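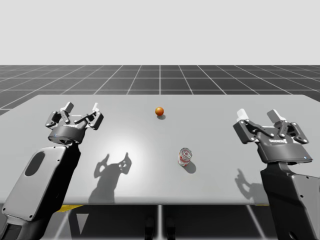
Why did Wednesday's dough tear when we stretched it?
The bulk rise ran too short for a kitchen that cold. The gluten was tight and the balls had barely relaxed when they came out of the tub.

Wednesday, 4:10 pm. Second try with the Dolan flour. 582 g flour, same salt as last time, yeast down a pinch. Water held back at the start, then worked in over 2 additions. Dough felt stiff until the second one went in, then came together fast - faster than the Aler flour ever did.

Rested 50 minutes, folded once, back in the tub. Should have folded again. Cut into 2 balls.

First ball opened unevenly and tore near the middle. Patched it, baked it anyway. Bottom was fine, rim pale and a bit bready. Second ball sat out while the first baked and stretched with no trouble. Same dough, so I blame the rest time and leave the flour alone for now.

Sauce: Itum tomatoes, crushed by hand, salt only. Too wet straight from the can. Drain them next time and keep the juice for soup.

Cheese went on cold and wept. Tear it earlier and leave it in the sieve.

The Dratix oven still runs hotter at the back left. Turn the pie at the halfway point, and write down the dial setting, which I forgot again.

To do: longer rest, extra fold, buy more semolina.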